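The woman who decides what goes on the floor at Eltix keeps her bottles in a laundry sack behind her desk, and she will not let the cleaners near it. They got to it once, in February. "I came in and there was nothing. A whole season of bottles, gone to the right place for the wrong reasons."

Her job, as she puts it, is making messes for other people to look at. She dresses small corners of rooms: a wall, a floor, a bin, and whatever missed the bin. She has done 23 of them so far and claims to dislike eight.

We met at ten in the morning over coffee that she drank from a jar. I asked what makes a convincing heap of litter.

"Caps," she said. "People forget caps. If every cap is white it looks like one very thirsty man did it. You want a yellow, a blue, an orange. And you have to crush one. Only one, or it gets theatrical."
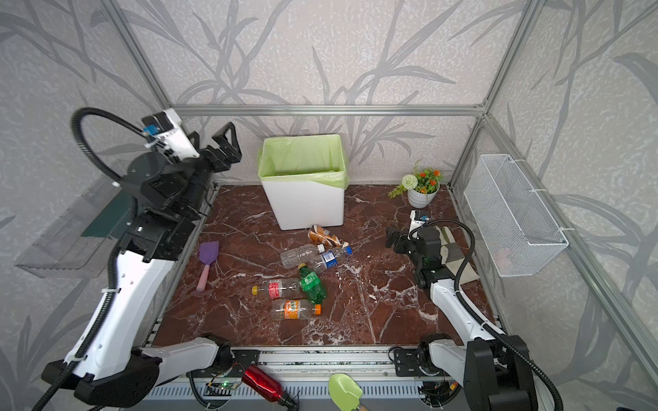

4 min read

The wallpaper, gray reeds and leaves on paler gray, was her second choice. The first had herons. "Everyone looked at the herons. I had a perfectly good pile of trash down there and they were asking me about birds."

She is fonder of the floor, a reddish-brown marble with white veins, which she calls "a hotel lobby that has had a bad weekend." Clear bottles, she says, need something dark under them.

The bin gets a pale green bag, folded over the rim. She is strict about the fold. "My mother folded it. If you don't fold it, it slides in and then you're fishing."

And the flowers? There is a white pot of them near the bin, orange, artificial, with one white pom-pom among them.

"A person who owns a bin also owns a plant," she said. "I can't keep a real one going. I've tried."

I brought up the toy shovel, purple blade, pink handle. She looked pleased. She bought it herself, for 400 of something on a trip she was vague about, and it has been in and out of her corners ever since. The cloth glove she was less interested in discussing. "It's a glove."

At home, she told me, she rinses her bottles, takes the labels off and has the recycling out by seven.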